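Small Things on Tables - notes for session 3
Despina Sandu, 23 October 2018

Hi all! I promised I'd type these up, so here's what I had on my cards, plus a couple of things Keegan Zacharias brought up when we talked about sorting by hand. Page 47 of the Gilwood reader goes with the first part.

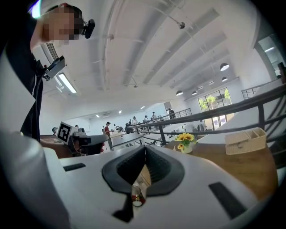 1. The tabletop

I'm fond of a brown wooden top with some grain to it. Small clear containers are the hard ones - they take on whatever color is under them, and I find them by the cap or by a bit of red or yellow. Try this at home with a spice jar (mine went missing in plain sight, twice).

A curved edge is nice to stand at, but don't park round things near it. You'll be on the floor looking for them.

2. Picking up and putting down

Go slowly! Pick up one piece, set it where it belongs, then look again before you reach. Keegan likes to start at the far side and work toward himself, and I do it the other way around, so pick one and stick with it for the whole exercise.

For next time: sort one drawer at home and write me 200 words on where you got stuck. Bring the Renaud handout too.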